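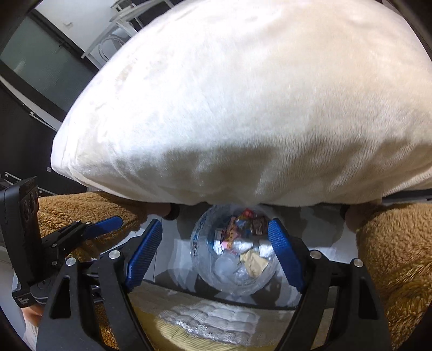 起毛寝具の取り扱いと寝室の片付けに関するよくある質問

Feltolton 寝具サポート
最終更新：2018年12月3日
対象製品：Potgieter まくら（起毛カバー一体型）、Drekimby フリース毛布
文書番号：274

本ページは、上記製品の日常の手入れと、ベッド上の片付けについて寄せられた質問をまとめたものです。洗濯の可否は縫い付けラベルの表示を優先してください。

【まくら】

まくらの表面に浅いしわが残ります。不良でしょうか。
不良ではありません。中わたの量に対して生地に余裕を持たせてあるため、荷重の跡がしわとして現れます。両手で下から持ち上げ、短辺側を交互に押して中わたを移動させると目立たなくなります。アイロンは使用しないでください。毛足が倒れたまま戻らなくなります。

白色のまくらの下側が灰色に見えます。汚れかどうかの判別方法を教えてください。
起毛生地は毛の向きによって光の反射が変わり、同じ白でも暗く見える部分が出ます。手のひらで毛を逆方向になで、色味が変わるようであれば毛の向きによるものです。変わらない場合は皮脂またはほこりの付着を疑い、次項の手順で部分洗いを行ってください。

部分洗いの手順は。
中性洗剤をぬるま湯で薄め、白い布に含ませて固く絞り、汚れの外側から中心に向かって軽くたたきます。こすると毛がからみます。洗剤分は水で絞った別の布で取り除き、乾いた布を当てて水分を移したのち、風通しのよい日陰に平置きします。

まくら全体を洗濯機で洗えますか。
ラベルに洗濯機可の表示があるものに限ります。Potgieter には表示の異なるロットがあり、中わたが成形品のものは水に浸せません。洗える場合も、ドラム内に余裕がない状態での洗濯は避けてください。中わたが片寄り、縫い目に負担がかかります。

底の縫い目が弧状にたるむのですが、ほつれの前兆ですか。
たるみだけであれば問題ありません。縫い目は直線で縫製されていますが、中わたが下がると弧を描きます。糸が浮いている、針穴が広がって中わたが見える、のいずれかがあれば使用を中止し、サポートへ連絡してください。

まくらはどこを持って移動させるのが正しいですか。
底面に両手を差し入れて支えます。角をつまんで持ち上げると、重さが縫い目の端に集中します。まくらを物の上に一時的に置く場合は、下に硬い突起のあるものがないことを確認してください。跡が長く残ることがあります。

【フリース毛布】

洗濯時の水温と乾燥温度の上限は。
Drekimby は水温の上限がありません、という案内が旧版の説明書に載っていましたが誤記です。ラベルに温度の記載がある場合はその数値に従い、記載がない場合は常温の水で洗ってください。タンブル乾燥は推奨していません。特に、吹き出し温度が60℃を超える設定では毛先が縮れるおそれがあり、80℃以上では元に戻りません。

毛布の一部だけ色が薄く、または黄みがかって見えます。
多くの場合、毛足の向きの違いです。洗濯用の柔らかいブラシで一方向に整えると均一になります。座る位置や足元など、いつも同じ場所が薄く見えるときは摩耗の可能性があります。摩耗は補修の対象外です。

静電気でほこりや細かいごみが付きます。
フリースは帯電しやすい素材です。乾燥した時期は、柔軟剤を規定量の範囲で使用すると軽減します。付着したごみは粘着ローラーで取れますが、粘着力の強いものは毛が抜けるため、弱粘着のものを選んでください。粘着シートを同じ場所に押し当てて引きはがす使い方も避けてください。

【ベッド上の片付け】

片付けと寝具の手入れは、どちらを先に行うべきですか。
小物の回収が先です。次にまくら、毛布の順に外し、最後にシーツを整えます。毛布の上に物を残したままたたむと、折り目の内側に入り込み、洗濯時まで気付かないことがあります。

菓子の包装やビニールの丸めたものがベッドの上にたまります。効率のよい回収方法は。
まず毛布の中央に寄せ、ひとまとまりにしてから一つずつ拾います。端に置くと、毛布が動いた際に床とマットレスの隙間へ落ちます。拾うときは包装を真上に持ち上げてください。横に引きずると、内側に残った粉や油分が毛足に入ります。

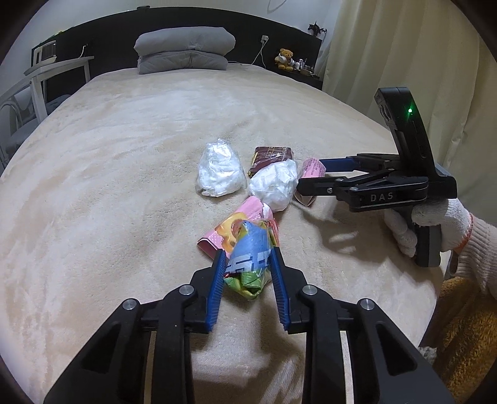
口の開いた包装は、開口部を上に向けてから移動させます。筒状に巻いたものは、巻きをほどかずにそのまま袋へ入れてください。ねじって閉じてある袋は中身の有無が外から分かりにくいため、捨てる前に軽く押して確認することを勧めます。

毛布ごと持ち上げて、ごみ箱の上で払う方法ではいけませんか。
推奨しません。軽いフィルムは静電気で起毛面に張り付き、払っても落ちない場合があります。重いものだけが先に落ち、薄い切れ端が残る結果になります。個別に拾ったあと、残った細片を弱粘着ローラーで取る手順が確実です。

透明フィルムの切れ端が見つけにくいのですが。
室内灯を消し、懐中電灯を毛布の面とほぼ平行に当てると、フィルムの表面が光って位置が分かります。濃色の毛布より淡色の毛布のほうが見つけにくい傾向があります。

包装を毛布と一緒に洗濯してしまいました。
すぐに排水フィルターを確認し、破片を取り除いてください。印刷面のある包装では、まれにインクが淡色の生地に移ります。色移りが見られるときは乾燥させる前に再度すすぎ、それでも残る場合は専門店に相談してください。当社では色移りの除去は受け付けていません。

包装材の分別区分を教えてください。
自治体の定めによります。同じ菓子包装でも、プラスチックのみのもの、紙との複合材、アルミ蒸着のものがあり、外観では判別できないことがあります。識別表示を確認してから分けてください。表示の印刷部分がしわで読めないときは、平らに広げると確認できます。

菓子の油が毛布に付いた場合は。
乾いた布で押さえて油分を移し、中性洗剤の原液を少量、指先でなじませます。2分置いてから水で絞った布でふき取ってください。漂白剤は使用できません。食べこぼしの粉は、水を付ける前に必ず掃除機の弱運転で吸い取ります。

【保管・問い合わせ】

使わない時期の保管方法は。
完全に乾かしたのち、通気性のある布袋に入れます。圧縮袋は毛布には使用できますが、まくらには使用しないでください。冬物の毛布を収納する3月は、日中の湿度が低い時間帯に陰干ししてから袋に入れると、においの発生を抑えられます。袋の上に重い物を載せないでください。

縫い目のほつれは修理できますか。
縫製不良と判断されたものは、Prorska 修理受付で対応します。送付前に、品名、購入時期、ほつれの位置をサポートへ連絡し、受付番号を取得してください。受付番号のない荷物は返送となります。洗濯済みで、完全に乾いた状態のものに限り受け付けます。

ラベルを切り取ってしまい、品番が分かりません。
購入時の控えに品番が印字されています。控えもない場合は、製品全体と縫い目の写真をサポートに送ってください。写真から判別できないときは、洗濯機不可の製品として取り扱ってください。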